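Grerngate depot — equipment replacement meeting
Minutes, March, 2:00 p.m.

Present: warehouse operations, maintenance, purchasing. Apologies from Brurnard site.

1. Previous minutes
Accepted with one correction: the charger quote came from Akanda, not Clinbridge.

2. Supplier literature
Purchasing tabled the controller supplier's brochure, open at the "CORE PRODUCTS" spread. The left page has forklifts above a specifications table with dots marking features; the right page has the controller housings.

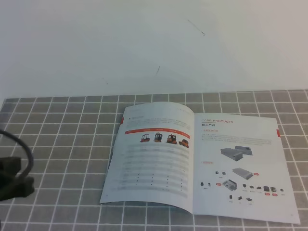 Maintenance asked for the load and voltage ratings in writing before any comparison is made. Purchasing will request an English data sheet. Headings in the current copy are partly in Chinese.

3. Fleet status
Two counterbalance trucks at Brurnard are out of service with controller faults. Repair on the older unit stands at almost 109 labor hours to date. Operations prefers replacement. Maintenance prefers to fit new controllers first — no decision.
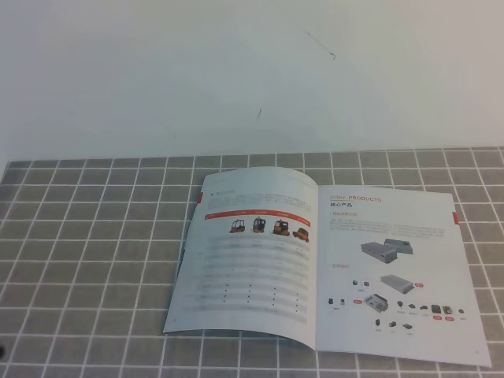

Clinbridge has offered a trial truck for three weeks. Dock 2 is available if the racking work finishes on time. Operator sign-off is required before use.

4. Actions
Purchasing: data sheet, price per controller, lead time.
Maintenance: fault history for both Brurnard trucks.
Operations: confirm dock access for the trial.

5. Other business
Battery room signs still on order.

Meeting closed 3:10 p.m.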